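3.2 Short-Range Focus and Label Legibility

The second part of the study concerns the distance at which printed labels stop being legible to a fixed-focus camera. Retail stockrooms commonly use such cameras because they are cheap and have no moving parts in the lens. The drawback is that sharpness is set once, at installation, and any item that passes closer than the near limit is recorded with soft edges. Small print is lost first, then bar codes, and finally the outline of the package itself.

We used records from two stockrooms, Halliday and Nomasero, both of which store boxed household goods on open shelving. The pooled set contains 3434 label readings collected in March. Each reading was scored by 2 readers working separately, using a scale from 1 (nothing legible) to 5 (all print legible, including the batch line). Where the readers differed by more than one point, the item was scored again by both and the lower value was kept. Scores were then grouped by label type, print height and background color.

Background color had a larger effect than we expected. Labels on white stock kept a usable score at shorter distances than labels on brown board, even when print height was the same. The difference was smallest for bold type and largest for the thin numerals used in batch lines. Glossy labels did worse than matte labels at every distance, and the loss was greater under overhead lighting than under side lighting. We did not separate the effect of gloss from that of ink density, and the two may be linked.

Print height behaved as standard lens theory predicts. Once the blur spot is wider than the stroke of a character, neighboring strokes merge and the character can no longer be told apart from others of similar shape. The pairs most often confused were 3 and 8, and 5 and 6. Sharpening the image after capture improved the appearance of large type but did not raise scores for small type – the detail had already been lost at the sensor.

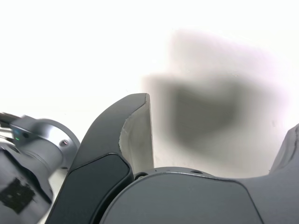 Figure 3. Strong defocus against a bright background. The gray object at right center shows no legible text or distinct edges.

Scores at the Halliday site were more widely spread than those at Nomasero. Shelf depth differs between the two, and items at Halliday were presented at a greater range of distances. When readings were matched by distance, most of the gap closed. The remainder was confined to labels printed on the older Prolard stock, whose characters are narrower than those on the Trendbridge stock now used at both sites. We therefore report the two label stocks separately in the next section and leave the site variable out of the main model.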